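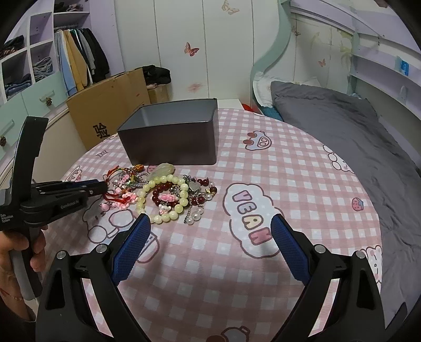
Reading time: 6 minutes

Chapter 6
Worn Things: Ornament in Everyday Life

Before you read

Students should have completed Chapter 5, on clothing and work, and should be familiar with the terms use value, exchange value and keepsake. The reading for the January seminar is drawn from the second half of this chapter.

Aims of the chapter

By the end of the chapter, students should be able to:
describe the main materials used for inexpensive jewellery and the ways in which they age;
explain how a worn object may carry a meaning that its price does not show;
read a household inventory for evidence of ornament, and recognise what such a source leaves out;
plan a short interview about a worn object and record the answers in a consistent form.

6.1 Introduction

Most people own a few pieces of jewellery, and most of those pieces are cheap. Museums have tended to collect the opposite. A visitor to a regional museum will usually find a case of rings and brooches in gold or silver, chosen for their workmanship or for the standing of the family that gave them. The plaited cords, glass beads, plated chains and printed charms that the same town bought at its market stalls are seldom on show, and in many places were never kept at all.

The result is a record with a large gap in it. A historian who wishes to know what a mill worker wore on her wrist in her free hours must look to photographs, shop ledgers, letters and the occasional court case. Each of these sources was made for a purpose of its own, and each has to be read with that purpose in mind. A ledger tells us what was sold and on what terms. It does not tell us who wore the object, for how long, or what became of it.

This chapter is concerned with ornament of the ordinary kind. It begins with materials, moves on to the household as a place where small things are stored and shared, and ends with the questions of giving and inheritance that will be taken further in Chapter 7.

6.2 Materials and wear

Cord is among the oldest materials used for ornament and remains one of the most common. It can be plaited by hand without tools, it takes dye well, and it may be tied to fit any wrist. It also wears out. Fibres loosen at the knot, tassels fray, and the colour fades first where the cord rubs against the skin. In many traditions this wearing out is part of the meaning of the object: a cord may be tied on at a festival and left until it falls away, and cutting it early is thought unwise. Elsewhere the same kind of cord is sold as a simple fashion item and removed each night.

Metal chain behaves differently. Base metals are generally given a thin plating, and the plating fails at the links, where movement is greatest. Students handling chain in the teaching collection should look closely at the inner face of each link before attempting to judge its age. A bright outer surface may hide a good deal of wear.

Beads and charms present a further problem, as they are so often moved from one piece to another. A single bead may have been threaded on a string, then a bracelet, then an earring, over the course of several decades. To date such a piece by its newest part is safe enough; to date it by its oldest part is a frequent error in student work.

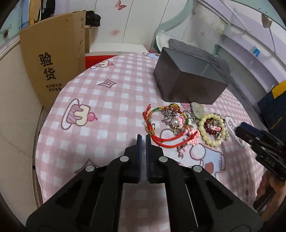

Department of Social and Economic History, Mavlow College

6.3 The household store

Few households keep all their ornaments in a jewellery box. Interviews carried out for the Kakcombe Household Survey, a teaching project of this department, recorded small worn things in kitchen drawers, coat pockets, tea caddies, sewing tins and saucers beside the sink. Several respondents could not say at first where a named object was, and found it while looking for another.

The survey covered 123 households in the Kakcombe district. Its findings on storage may be summarised briefly. Pieces of high money value were generally kept apart, in a container with a lid, and were known to more than one adult in the home. Pieces of low money value were kept together and were often tangled. Mixed clusters of this sort, in which cord, chain, beads and charms lie in a single heap, are a useful teaching subject. When they are spread out on a bed or table, the materials can be compared side by side, and the respondent is often moved to speak about each piece as it comes free.

Children's jewellery deserves separate mention. It is commonly bought for its figures — animals, sweets, characters from cartoons — and it tends to match other goods in the home, such as bedding, stationery and lunch boxes. Adults frequently keep these pieces long after the child has outgrown them. In the survey they were described in terms of age and place ("from when we lived at the other house") far more often than in terms of cost.

6.4 A case study: the Azevedo shop

The Azevedo shop in Kakcombe sold buttons, ribbon, thread and what its signboard called fancy goods. Its order books survive almost complete and are held on deposit at the college. They show that jewellery never formed the larger part of the trade, yet that it was ordered with unusual care. The shop bought in small lots and seldom repeated a pattern. The one exception was a plain twisted cord from the Primier works, of which a single order ran to 1000 pieces.

The reason for so large an order is not stated in the books. It has been suggested that the cord was intended for a local feast day, when bracelets of this type were exchanged between neighbours. The dates would allow it. On the other hand, the same cord was suitable for trimming cushions and for tying parcels, and the books do not separate one use from another. Students are asked to hold both readings open until they have worked through the extracts at the end of the chapter.

Two further points should be noted. First, the shop gave credit on thread and ribbon but required payment in full for jewellery, however small the sum. Secondly, returned goods were entered in a separate column, and jewellery was hardly ever returned. Whether this reflects the satisfaction of customers or a rule of the shop cannot be settled from the books alone.

6.5 Gifts, tokens and claims

A worn object is often a gift, and a gift sets up a claim. The person who receives a bracelet may feel bound to wear it in the presence of the giver, to take care of it, and to give something in return at a proper interval. These duties are rarely spoken aloud. They become visible when they are broken, for example when a gift is passed on to a third person or is lost.

Ornaments bought for oneself are less well studied. Respondents in Kakcombe often described such purchases as rewards, or tied them to a journey or a first wage. It would be a mistake to treat these as less social than gifts, given that the wearer usually expects the object to be noticed and asked after.

Key terms

Charm: a small hanging ornament, which may or may not be thought to bring luck.
Fancy goods: a trade term for small decorative articles of moderate price.
Inventory: a list of possessions drawn up for a legal or practical purpose.
Plating: a thin layer of one metal laid over another.
Token: an object given to mark a promise, a bond or an event.

Preparatory exercise

Choose one inexpensive worn object from your own home and write a record of it in no more than 2 pages. State the material as far as you can judge it by eye, the signs of wear, where the object is kept, and how it came into the household. Where you rely on what another person has told you, say so, and keep that part of the record separate from your own observations. Bring the record, without the object, to the first class on this chapter.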